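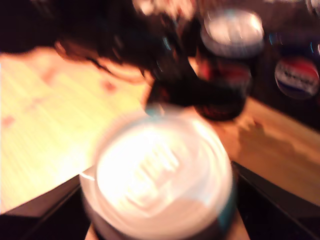 *The gripper from the wrist view, mid-move over the lids.*

I've been promising a post on how I look after the two arms for ages, and now that I've spent most of April with a hex key in my hand I finally have something to write! If you came over from the Prevdale forum, hi, welcome, this one is for you. If you're here for the bread posts, I'm sorry, there's a rye coming soon.

Quick recap for new people. Both arms sit at the same wooden table, one coming in from each side, and the job I use for checking them is picking up drink cans. I love cans for this. They're cheap, they're all the same shape, and a full one is heavy enough to show up a lazy joint right away. A can is also very honest about grip. Squeeze a bit too hard and you hear it, squeeze too little and it slides down and lands on its rim (put a towel down until you trust your settings).

The trouble started with the right arm. It would come down over a can, close, and lift, and by the top of the lift the can had leaned over a few degrees. I blamed the finger pads first, because pads are the part I always blame. I peeled them off, cleaned the backing with alcohol, stuck new ones on, and left them overnight. Same lean. Then I blamed the wrist calibration and redid that from scratch, twice, and it got a little better, which was enough to fool me for a couple of evenings.

It was Jarrah Tapsell who told me to stop staring at the gripper and go wiggle everything above it with the power off. So I did, and there it was - a tiny bit of play at the elbow, so small I could feel it in my fingertips but couldn't see it. One of the horn screws had backed out. I was thrilled. A loose screw is the best possible news!

What I do now, every time I've had an arm apart:

- Power off, hold the upper arm still, and rock each joint by hand from the base outward.
- Snug the horn screws in a cross pattern, then go around again.
- Drape the cables and move the arm through its whole reach by hand, looking for any spot where they pull tight.
- Power up, send it home, and let it sit for 10 minutes before zeroing.
- Run 50 picks with the same can before changing any setting at all.

That last one takes patience. I always want to start fiddling after the third pick. But if you change the grip value and the approach height in the same session you've learned nothing, and I have a whole notebook page of learning nothing from last winter.
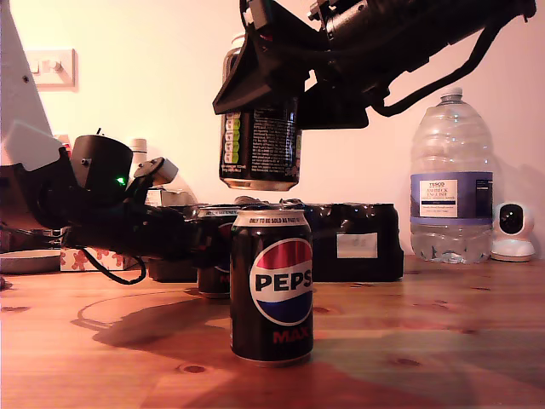
*Right arm holding a can up, left arm parked level with its little green light on.*

The cables deserve their own paragraph. I used to zip-tie them flat along the arms because it looked so tidy, and then the wrist would reach the end of its turn and tug on the connector. Now I leave a loop hanging under each arm. It's uglier, and I've had zero dropped connections since. My rule is to set the arm at its longest reach, add a hand's width of slack, and only then clip it. Check that the loop can't swing under the fingers, too. I learned that one with an expensive crunch.

For grip force I went back to the Lernel script and started low, going up one step at a time until the can stopped slipping. I ended up 4 steps below where I'd been running it. Four! All that extra squeeze had just been covering up the elbow, and I'd been cooking the finger servo for no reason. It runs a lot cooler to the touch these days.

I also changed how I place the cans. They used to go in a neat row, and the arms got very good at that row and pretty hopeless at anything else. Now I put one slightly behind another so the gripper has to come in without bumping the neighbor. It shows up a bad approach angle much sooner than a row does.
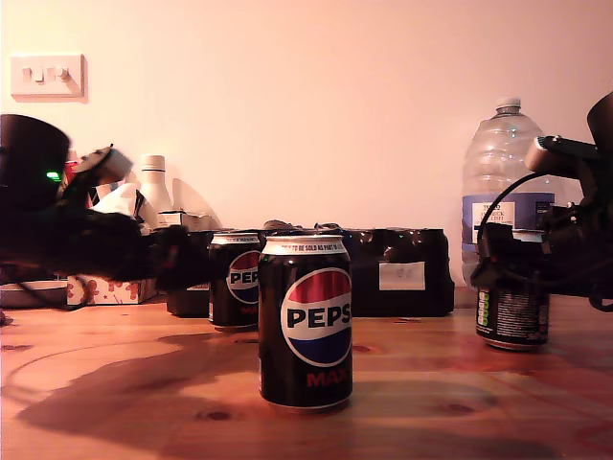
*Fingers around the green-marked can, two Pepsi Max out front.*

Coming in from above is still my favorite approach for this setup. The fingers wrap the upper half of the can, and the weight hangs straight down below them. I tried side grabs for a while and the arm needed so much more table to itself that I gave up.

Still on my list: thread locker on the horn screws (the removable kind, please, I've made that mistake as well), a fresh zero on the left arm, and a proper try of the Brurine finger pads that a reader wrote to me about. If you've run those on something smooth and heavy, leave a comment and tell me how long they lasted. I'd also love to hear how you all keep track of screw checks. Mine is a strip of masking tape on the base with tally marks on it, and I'm running out of tape.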